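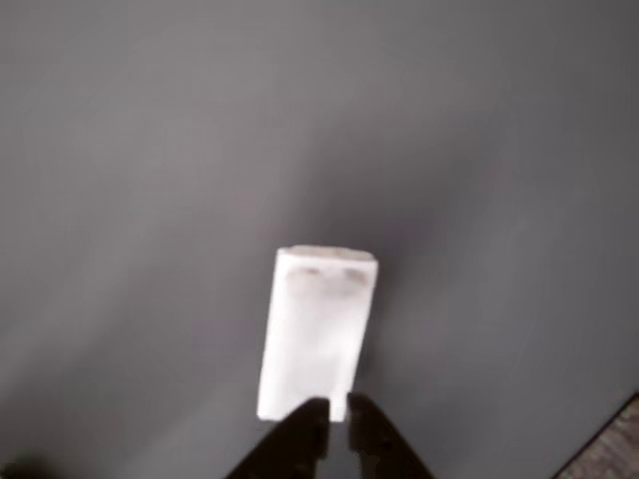 Cecilia Agyeman asked whether the finger pads on the Teltis cell may be wiped down with the arm still powered, as the earlier edition of this page did not say. They may not. The procedure has been reworded accordingly and now applies to all operators of the cell.

Cleaning and Re-seating the Gripper Fingers: Teltis Cell, Britton Workshop

Scope

This page covers the routine care of the two-finger gripper and the check that follows it. It does not cover the wrist joint or the cable run, for which operators should consult the Janard maintenance sheet. The work is to be carried out every Monday before the first run, and again whenever the cell has completed 300 cycles since the last clean.

What is required

A lint-free cloth, a soft brush, the 2 mm hex key kept in the cell drawer, and a white test block. Solvents are not to be used on the pads.

Before starting

Send the arm to its rest position and open the jaws fully. Switch off at the wall isolator and hang the tag on the handle. Enter the cycle count in the log. The count at the last entry was 1,201, and the new figure should be written on the line beneath it.

Cleaning the fingers

1. Brush each finger from base to tip. Dust gathers in the ridges of the pads and is easily missed on the inner faces.
2. Wipe both fingers with a dry cloth. A cloth dampened with plain water may be used on stubborn marks, after which the pads must be left to dry.
3. Inspect the tips. A pad that is split, lifting or worn flat must be replaced. Pads are always changed in pairs.
4. Tighten the mounting screws with the hex key until they are just firm. Overtightening distorts the base of the finger, and the tips will then fail to meet squarely.

Checking the grip

Remove the tag, restore power and home the arm. Lay the test block flat on the grey work surface, clear of other parts, with its long side in line with the gripper. Bring the fingers down at slow speed until a tip rests over each side of the near end of the block. A pale block against dark fingers makes any offset easy to judge by eye.

Close the jaws at the lowest force setting, lift the block clear of the surface and hold it for 6 seconds. Set it down and open the jaws. Repeat the lift once at the normal working force.

If the block turns or slips in the grip, isolate the cell again and return to step 4. Where the fault remains after a second attempt, the cell is to be taken out of use and reported to Nhyira Essien.

Marks on the test block

Grey scuffs on the face of the block do not affect the check. A block with a chipped or crushed edge should be discarded, and a new one drawn from the Tetteh store. Blocks are not to be sanded or trimmed for further use.

Completing the log

Record the time, the condition of each pad and the result of both lifts. Initial the entry before releasing the cell for work.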